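Section 7. Stocking and First Test of the Wall Dispenser

Read this section before you put any product in the machine. It covers the Moltuvix condom dispenser in its standard coin-free version, as supplied to clinics, colleges and bars in the Cairns area. The mounting steps are in Section 3.

The sales sheet says the dispenser can be stocked by anyone in a couple of minutes. We have our doubts. Set aside a quiet half hour the first time, and do it when the building is closed.

Before you start

Check the expiration date on every carton. Suppliers will tell you they have already done this. Check anyway.

Look at the spot where the dispenser hangs. Direct sun, a heater or a hand dryer close by will age latex faster than the date on the box suggests. If the unit has been hung in a bad spot, go back to Section 3 and move it.

CAUTION: Do not stock the machine with loose packets from an opened carton unless you know where that carton has been kept.

Loading

1. Unlock the front panel with the small key. The large key opens the return tray only.
2. Swing the panel down until it stops. Support it with one hand. The stop is supposed to hold the weight, but do not count on it.
3. Lift out the column guides and wipe them with a dry cloth. No sprays and no oil of any kind.
4. Place packets flat, one at a time, with the printed side facing you. Each column holds 71.
5. Leave any bent or puffed-up packets out, and throw away any that are torn.
6. Put the follower weight on top of each column. A column without a weight will jam.
7. Set the counter to the number loaded, close the panel and lock it.

Note: "Full" on the counter means only that somebody set it to full. It does not measure what is inside. Dougal MacBrayne, who wrote our stocking log, asks that you open the panel and look before reporting a level.

Test

8. Pull each handle 2 times. One packet should drop on each pull.
9. If nothing drops, take out the top ten packets, square them up and try again. Do not hit the cabinet - it bends the guides.
10. If two packets drop together, the gate is set too wide. Turn the gate screw a quarter turn to the right and repeat step 8.
11. Put the test packets back, unless they are creased, and correct the counter.

Refill schedule

The maker suggests a refill every month. That may suit a quiet clinic. It will not suit a bar on a holiday weekend, and in July we would check every few days. Use your own log to set the schedule, and give it a few weeks before you trust it.

The optional Rorel level alarm sends a text when a column runs low. It also sends one when the battery is low, and the two messages look much the same. Keep up the written log even if you buy the alarm.

Questions about this section go to Gudrun Nolte at the Broltitberg office. 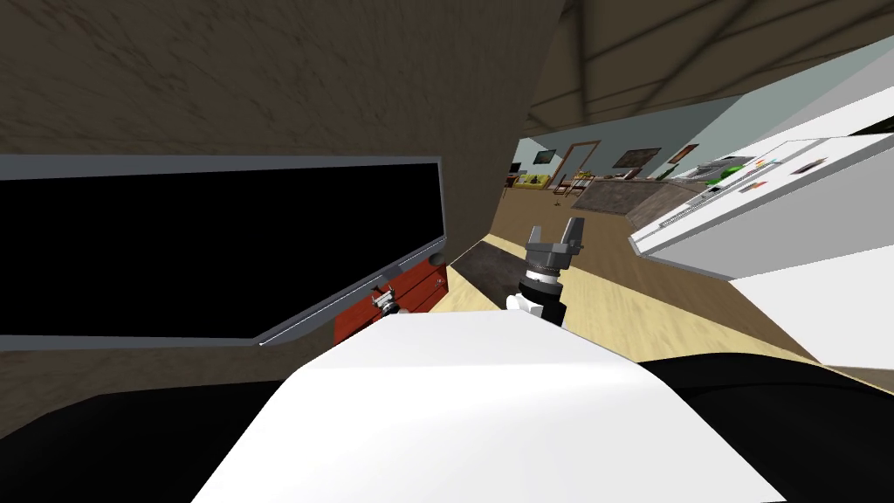 Fig. 7-1. Room view with wall screen and drawer cabinet (computer rendering).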